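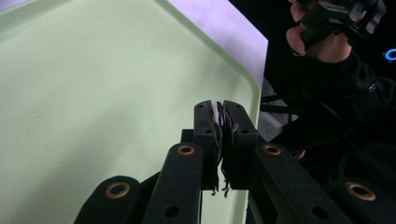 Lunch Program Changes for the Winter Term

The shared lunch at the Valeck Street hall moves to its winter schedule this week. Doors open at 11:30 and food is served from noon until 1:15. The Saturday meal stays where it is, at 12:30, and the evening soup night is on hold until the boiler work on the east side of the building is finished.

Several people asked at the last open meeting for a plain account of how the fall went, so most of this item is taken up with that. The rest covers menus, the new sign-up sheet and the parking lot.

From the first week of September through the end of the year the kitchen served 2,818 meals. That is more than the year before, and most of the growth came on weekdays. Saturdays were flat. The busiest single day was the one before Thanksgiving, when 125 people ate and we ran out of potatoes before the last table was called. Anyone who got rice that day and was told it was the plan should know that it wasn't the plan.

We started the fall with two ovens and finished it with one. The older oven stopped holding its temperature in October. A repairman looked at it twice and replaced a part the first time. The second time he said the door no longer closed well enough to be worth fixing. We have gone over to more stovetop dishes, and the baked pasta has been off the menu for that reason. A used replacement has been found through Ševčík Restaurant Supply, who are holding it for us until the floor under the old one can be looked at. The tiles there are cracked and we would like to see what is underneath before we put anything heavy on top.

Abrehet Fikre took over the weekday kitchen in September and will be staying on. She has asked for the menu to be posted a full week ahead, and it now is, on the board inside the front door and on the refrigerator in the coat room. Her lentil stew will be on every Tuesday. It is made without meat, dairy or nuts. The spice level has been turned down from where it was in the fall, and there is a jar of hot paste on the side for people who want it back up.

Other regular dishes for January and February:

Monday, split pea soup with ham, or without. Bread.
Tuesday, lentil stew, rice, cabbage.
Wednesday, chicken and dumplings. Egg noodles with mushrooms for those who don't eat meat.
Thursday, whatever came in on the Wednesday truck.
Friday, fish, boiled potatoes, carrots.
Saturday, chili, two kinds.

Thursday has drawn the most questions. The Wednesday delivery is surplus from the Ilon market and we don't know what is in it until it is on the loading dock. In the fall it was mostly squash, then mostly leeks, and for three weeks in November a great deal of celery root. If you have allergies, please ask at the counter on Thursdays before you sit down. The card on the counter lists what went into each pot and is filled in by whoever cooked it.

The cost of the lunch has not changed. The suggested amount is still four dollars and the box is still by the door. Paying is up to you and nobody at the counter keeps track. Around a third of what the kitchen spends on food comes from the box, and the rest comes from the yearly grant and the fall supper. This year's fall supper was smaller than we hoped. Sixty-nine tickets were sold, and the rain that night kept some of those people home. The leftover roast was frozen and used in soup.

Sign-up sheet

Starting with this issue, there is a sheet for people who want a meal set aside. It is for anyone who comes off a shift late or depends on the number 6 bus, which now gets to our corner at 1:10 if it is on time. Put your name down by 10 in the morning, in person or by phone, and a plate will be kept back until 1:45. After that it goes to whoever is there. Please don't sign up for more than one other person unless you have talked to the kitchen first.

Meals to carry out are still allowed after 1:00, once everyone at the tables has been served. Bring your own container with a lid that closes. We had a supply of paper boxes and it is gone, and they cost more than we had figured.

Dishes and clearing

After you eat, scrape your plate into the gray bin and stack it on the cart by the pass-through. Cups go in the rack upside down. Silverware goes in the tub of soapy water, and knives go in there too, handles up. Paper napkins go in the trash and not in the gray bin, which is picked up by the Inusberg farm for compost. They found a number of forks in it this fall and sent them back in a bread bag.

We are short of soup spoons. If one went home with a carried-out lunch, it can be left at the counter at any time.

Dish help is needed on Wednesdays and Fridays from 1:00 to 2:30. The work is rinsing, loading the machine, and drying what the machine leaves wet. Aprons and gloves are in the closet. You don't need to sign up for a whole month, and one afternoon is fine.

Parking lot

The back lot will be plowed by the city's contractor this winter, usually before 9. Please keep the two spaces by the loading dock open on Wednesday mornings. The truck had to unload from the street in December and a crate of eggs was lost on the ice. The side door is locked when there is snow on the steps, so use the front. The ramp is salted first.

If school is closed for weather, lunch is canceled. If school opens late, lunch goes ahead as usual. The phone message is changed by 8 in the morning either way.

Donations of food

We can take unopened dry goods, canned goods and whole fruit and vegetables. We can't take home-canned food, opened packages, or meat from a home freezer. Venison has to come through the processor with the paperwork. We have plenty of canned green beans and would rather have canned tomatoes, cooking oil, onions, black pepper or coffee. The shelf for drop-offs is inside the front door on the left, and the hall is open from 8:30 on weekdays.

The next open meeting is after lunch on the last Thursday of the month. The oven and the floor will be first, then the question of whether to start soup night again in March or wait for fall.

Posted 12 January 2019

Comments

Marlene T.
Is the Saturday chili with beans in both kinds? My husband can't have them. Thank you for the menu, it helps a lot to know ahead.

Kitchen desk
Both have beans right now. If he asks at the counter before 12:30 there is usually soup from Friday that can be heated up.

R. Oakes
The 6 bus was 1:25 twice last week, so 1:45 is cutting it close. Could it be 2:00 on days when it snows?

dgp
I have a box of soup spoons from my mother's house, maybe 30, not all matching. I can bring them Monday if somebody is there before 9.

Kitchen desk
Yes please. Someone is in from 8:30, ring at the front.

Walt
Glad to see the hot paste is staying. The stew was better in October.

Valeck Street Hall Newsletter | Contact the hall office | Copyright 2019 Valeck Street Hall | Back to top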